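Looking After Concert Posters, Ticket Stubs and Band Shirts

Gig souvenirs get damaged in ordinary ways: tape, sunlight, damp closets and hot dryers. These tips cover the things most people bring home from a show.

Flattening a rolled poster
Wash and dry your hands first. Unroll the poster face down on clean paper, lay another sheet over it and weigh it down with books. Leave it for 2 days. If the ends still curl, give it longer. Don't iron it, as heat can lift screen-printing ink.

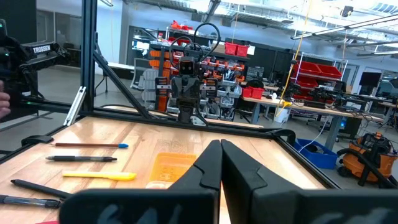 Labeling the back
Write the venue and month in soft pencil, near a bottom corner. Felt tips bleed through thin paper, and ballpoint leaves a ridge you can see from the front. I have a Tromano tour poster with "Figueroa Hall" showing backward through the sky because I used a marker.

Storing ticket stubs
Thermal tickets fade even in a drawer. Photocopy or scan them the week you get them, then keep the originals in polypropylene sleeves away from PVC, which can wipe the print. A binder with 6 pockets to a page suits most stubs. Wristbands need a deeper pocket. 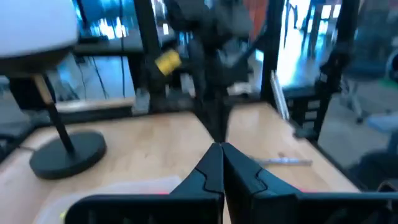
Washing band shirts
Turn the shirt inside out, wash it cold and hang it to dry. Skip fabric softener. If the print is already cracking, wash by hand and don't wring it. My Flindgate shirt has been through 11 summers this way and the lettering is still readable.

Signed items
Let a signature dry flat before you sleeve it. Silver paint pen takes longest and smears if it touches plastic too soon.
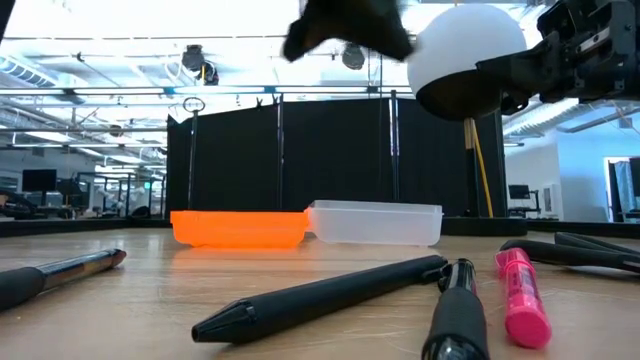
Keep anything signed out of direct sun, even behind glass. A hallway wall is usually better than one facing a window. If you want it in a bright room, hang a color copy and put the original in a folder.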